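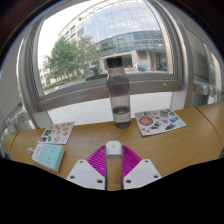

Posted by: ledger_north (Moderator, Internal Controls and Audit Practice)
Topic: Expense approvals split below the review limit

Members are invited to comment on the following matter. At Gollham, a mid-sized distributor, any vendor payment above 1,000 dollars requires a second signature. During a routine review, the internal audit office found a series of payments to one supplier, Paisan, each falling just under that amount. The controller's position is that the invoices were issued that way and that no rule was broken. The question is whether internal audit should report the pattern to the audit committee now or wait for the controller's written reply, expected in January.

Reply from: tickmark
In my view the matter should be reported now. The approval limit exists so that a second person looks at larger commitments. Where one order is billed in parts, the control has not operated, whatever the wording of the policy may be. The report need not accuse any person of wrongdoing. It should state the facts and the amounts – nothing further is required at this stage.

Reply from: wukthorpe_controller
I must respectfully disagree. I serve as controller at Wukthorpe, and partial billing is common among our suppliers. We receive many invoices of roughly 250 dollars for goods delivered in stages. A report that reaches the committee before management has answered will be read as an accusation, even if it is carefully worded. The usual practice is to allow management a fixed period to respond and to include that response in the report.

Reply from: tickmark
A fixed period is reasonable. The original post does not say that one was agreed. It says only that a reply is expected. I would also ask whether the person preparing the reply is the same person who approved the payments. If so, the committee chair should at least be informed by telephone.

Reply from: ledger_north (Moderator)
To clarify, the controller approved the majority of the payments. The purchase orders have been requested and have not yet been received.

Reply from: second_review
The purchase orders will settle most of this. If a single order supports several invoices dated within the same week, the payments should be added together and tested against the limit as one commitment. If separate orders exist, the auditor should examine who raised them and when. At Mirdale we amended our policy to apply the limit to the total paid to a vendor over 3 months, and the number of disputes of this kind fell.

Reply from: wukthorpe_controller
I have no objection to the Mirdale approach as a matter of policy. It cannot be applied to payments made before the policy was changed. I do accept the point about the person preparing the reply, and would support a short notice to the chair.

COMMENTS

papertrail: Employees who raise a concern of this type should keep a dated record of what they reported and to whom. Our own hotline procedure requires it.

quarter_close: We had a similar case involving software charges of 399 dollars each. The vendor had simply set its billing system incorrectly. Please obtain the contract before drawing conclusions.

tickmark: Agreed as to the contract. I remain of the view that the chair should be told first.

Contact the moderators | Copyright Internal Controls and Audit Practice Forum | Back to top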